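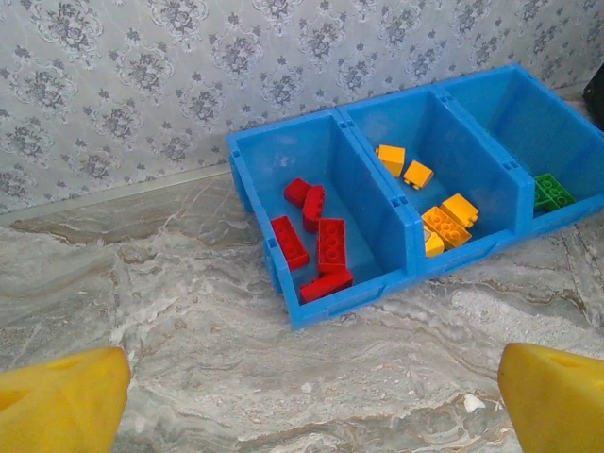 Red, yellow and green, each in its own compartment of the blue bin.

Sorting toy bricks with two small arms: how to build the table

Last updated: 2 January 2020
Reading time: 4 minutes

This tutorial explains how I set up a table for two small arms which sort toy bricks by color. I built it in one corner of our shared workshop, and Nayara Rocha helped me with the wiring. English is not my first language, so if a step is not clear, please write to me and I will correct it.

I suppose that you already have two arms which work. Mine are driven by Rerari controller boards, one for each arm. If your arms are not calibrated yet, do this first on a normal desk.

Step 1. The front rail

Cut one wide aluminum extrusion to 1000 mm. Both arms stand on this rail, each one on its own black mounting plate. Put the plates on the rail loosely, place the arms, and move each arm by hand to the back of the table. Both grippers must reach the bin. Only after this test you should tighten the screws. I tightened mine too early, and I had to take everything apart again.

Under the rail goes the slotted wiring strip. Fix it before the boards, so you can still turn the screwdriver.

Step 2. Walls and floor

Three walls are enough: back, left and right. I covered them with patterned wallpaper, and the floor with a marble pattern. Plain white is easier for the software, but I wanted a background similar to a real home. Press the paper well into the corners. If it lifts, the shadow changes during the day and the color check becomes less stable.
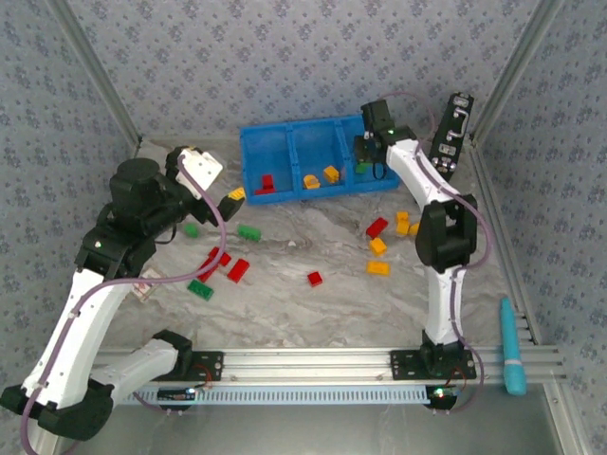 Can I use the same table with only one arm?
One arm can do the work if it reaches all of the compartments, but you must place the bricks closer to it and the sorting takes longer.

Step 3. The cables

This is the step where I lost the most time. A cable which is too short pulls on the wrist, and a cable which is too long falls on the bricks and pushes them away. Move the arm to its farthest position, leave a soft loop, and only then fix the cable. Repeat the same thing with the arm folded back. I use purple cables from Diretti on both arms because they bend easily.

Keep the motor power and the camera cable on different sides of the arm if your arm allows it. When you finish, make a slow movement through all the joints with your hand near the power switch. Listen also. A cable that rubs on plastic makes a small dry noise, and it is better to hear it now.

Step 4. The bin and the bricks

Use a bin with three compartments and put it at the back, close to the middle. The large toddler bricks are best for the beginning. They have enough height for the fingers, and a small error in position is not a problem.

Start with the bin empty and spread the bricks over the table by hand. Do not make nice rows. If the bricks always lie in the same direction, you will believe that the system is good, and then the first turned brick will stop it. Let some of them touch each other and put some on their side.
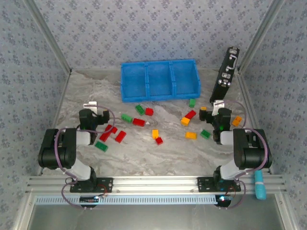
Bin empty, bricks spread between the arms.

Step 5. Divide the work

Give each arm its own zone. In my program the left arm takes what lies to the left of the middle line and the right arm takes the rest. Over the bin there is one simple rule: only one arm may enter, and the other waits outside with its gripper raised. I keep this rule in a file called evside.cfg (Evside is the name of our workshop). The waiting height is also written there, and you will have to change it for your own arms.

Step 6. Teach the grip

Close the fingers slowly on one brick and write down the position where it does not slide anymore. On my left gripper this value is 1657, on yours it will be different. Do not add much force after this point. The motor becomes warm and the brick can jump out sideways.

Try the grip in both directions, across the short side and across the long side. 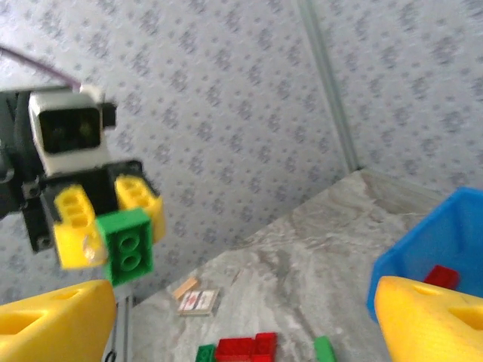 Green brick held between the yellow fingers, seen from the other arm's wrist camera.

Step 7. First run

Run at low speed and keep one hand at the switch. Look at the wrists more than at the bricks. If an arm misses a brick by the same distance each time, correct the camera position. If the distance changes, check the mounting plate screws again.

My plate screws are the Marín type with a wide head, and I check them before each long session.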